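3.2 Collecte des démonstrations

Les exemples du corpus Gunora ont été enregistrés sans robot, avec des pinces tenues à la main et munies d'une caméra. Plusieurs opérateurs travaillent en même temps dans la même salle, ce qui introduit dans les images une variation du fond que nous avons choisi de garder.

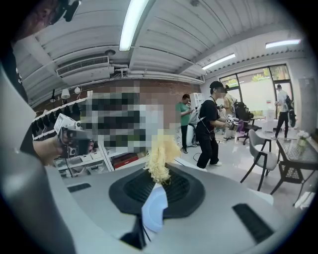

Figure 4. Salle de collecte vue depuis une pince ; une personne au centre droit porte un harnais blanc et tient une autre pince. Une zone, sans doute un visage et un buste, est masquée par une mosaïque.

Au total, 1256 séquences ont été enregistrées, dont 413 sont écartées par le filtre Rasance – le plus souvent pour une perte de suivi de la pose. Parmi les séquences retenues, 583 servent à l'apprentissage et les autres à la validation.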